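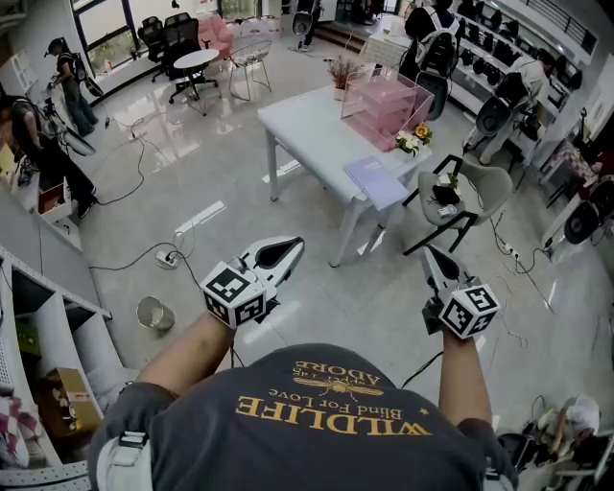

Drergate's open day promised a working wool mill for $16 and gave us 2 looms, one of them roped off. The leaflet says 390 people once worked there, a figure I'd like to see a source for. Plenty of talk about heritage, not much cloth. The boldest textile of the day was a charcoal T-shirt with WILDLIFE across the back in mustard capitals, and I doubt it was spun at Drundemley. The dye shed was better – it still smells – but the tour gave it hardly any time before the gift shop.

Comments (2)

millbrat: The roped-off loom ran in January. Bit harsh.

Duvier Rd local: Parking was worse than the tour.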